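Unit 6: Collecting demonstrations with hand-held grippers

Course notes, Learning from Demonstration. Prepared by Yhon Benavides. Read before the November lab.

6.1 What we are collecting

In Unit 5 we drove an arm by teleoperation and recorded its joint positions. In this unit the arm stays in the lab. A person holds a gripper in each hand, does the chore directly, and the recording from each gripper becomes one half of a demonstration. The task for the term is folding and stacking clothes on a bed.

An episode is one garment, from the moment both grippers are in view of it to the moment the folded garment is released. Spreading the garment out is part of the episode. Many groups last year started recording with the shirt already flat, and their policies had no idea what to do with a heap.

The course set is called Zirkance. It holds 418 episodes, of which 226 are T-shirts. The rest are shorts, towels and long-sleeved tops. You will add to the T-shirt part.

6.2 Where to collect

Collect in homes, in ordinary bedrooms, with the things that are normally there left in place. The Dostell set, which we used in Unit 4, was recorded on one gray table under fixed lamps. A policy trained on it did well on that table and badly on a bed with a patterned sheet. A bed is soft, the cover has its own texture, and daylight from a window changes during a session. We want all of that in the data.

You may move anything fragile or private. Do not swap the bedding for a plain sheet.
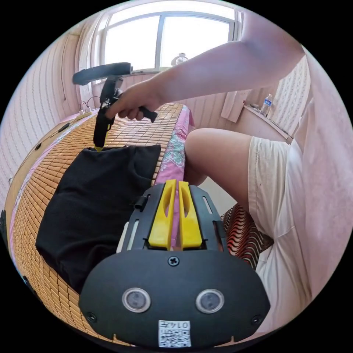
Each room gets a room code, and the code goes into the session log along with the garment type, the color and the side of the bed the operator works from. If you change sides, start a new session. Torres, the log tool, will not let you edit the side field afterward, so check it before the first episode.

6.3 Operator position

Sit or kneel where both hands can reach the middle of the bed without leaning. Leaning brings your head and shoulders into both views and tires your back within a few minutes. Your arms and legs will show up in the recordings and this is fine. The training code does not mask them out.

Keep the elbows loose. Hold each gripper so that its fingertips point at the cloth and its camera sees past them to the garment. The usual beginner's mistake is to tilt the wrist back at the end of a reach, which leaves the camera looking at the wall for the last part of the motion. Those frames are of little use.

6.4 The two hands

Two-handed cloth work has a holding hand and a moving hand, and the roles switch several times in one fold. Make each switch clear. Let the holding hand settle before the moving hand starts. A short pause is easy for the model to learn from. Two hands drifting at once is much harder, and our labels for contact get poor when that happens.

For T-shirts use this order:

1. Spread the shirt with the front facing down.
2. Fold one side in toward the center, sleeve included.
3. Fold the other side the same way.
4. Bring the hem up to the collar.
5. Move the folded shirt to the pile and release.

If a step fails, repeat it within the same episode. Recoveries are useful examples and we have too few of them. Mark the episode "R" in the log. Stop and discard only if a gripper is dropped, if someone else touches the garment, or if tracking is lost for more than 2 seconds.

6.5 Hard cases 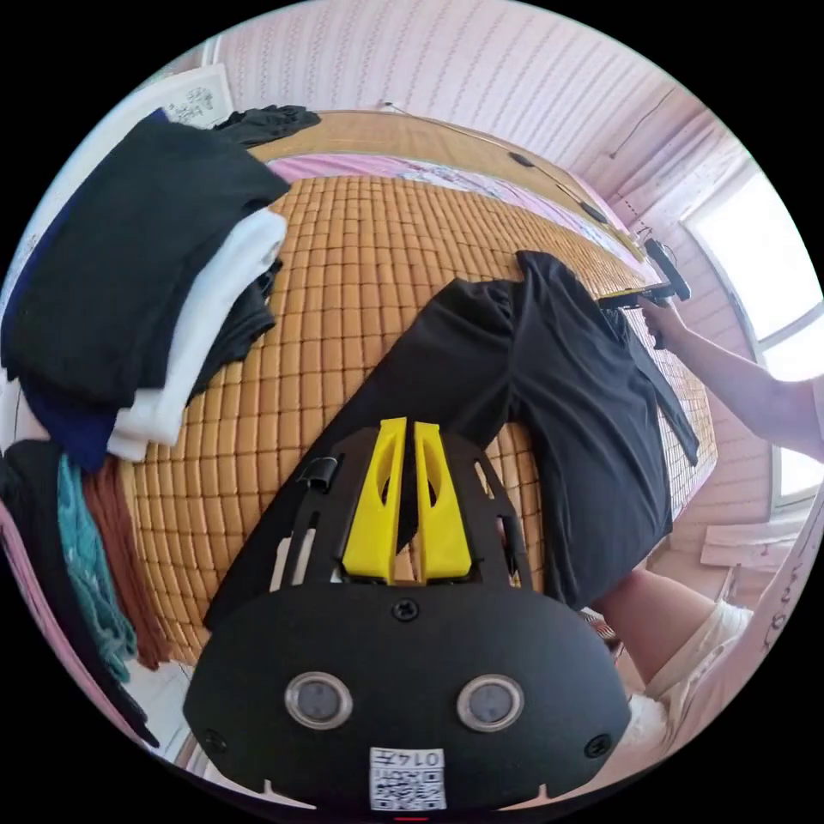 Dark garments need more episodes than light ones. On black fabric the creases carry little contrast, the edge of a sleeve can vanish against the body of the shirt, and the model ends up guessing where the shoulder is. It helps to work on a surface of a different shade. A black T-shirt on a tan bamboo mat has an outline that can be followed even when the cloth is bunched, and the rows of small tiles give the tracker plenty of fixed points. The same shirt on a navy blanket gave us the worst tracking in the set. Collect both kinds of background, but get the easy one working first.

Overhang is the second hard case. When part of a garment drops over the side of the bed, gravity pulls on the rest, and a fold that looked finished can slide away. Do not prevent overhang. Let it happen as it would in normal folding and pull the cloth back with the holding hand.

Piles are the third. A growing pile changes what the camera sees from one episode to the next, so leave finished clothes on the bed until the session is over. If you clear the pile after every garment, the model only ever sees an empty drop spot.

6.6 Session length

Thirty episodes per person is the limit for one session. After that the motions get quicker and less careful, and you can see it in the data: the pauses from 6.4 disappear and release height goes up. Take a break of 30 minutes before starting again, or hand over to your partner. If you hand over, log the new operator.

6.7 Checking your data

Run the Ikham checker the same evening. It reports dropped frames, tracking loss, and any gap between the clocks of the two grippers. Then watch five episodes yourself at normal speed, both views side by side. The checker cannot tell you that the shirt was inside out or that you folded it in the wrong order.

6.8 To hand in

Upload the raw episodes, the Torres log and one page of notes. In the notes, say which garments gave trouble, which step you had to repeat most often, and what you would change about the order in 6.4 for that kind of garment. Pairs hand in one page between them, with both names on it.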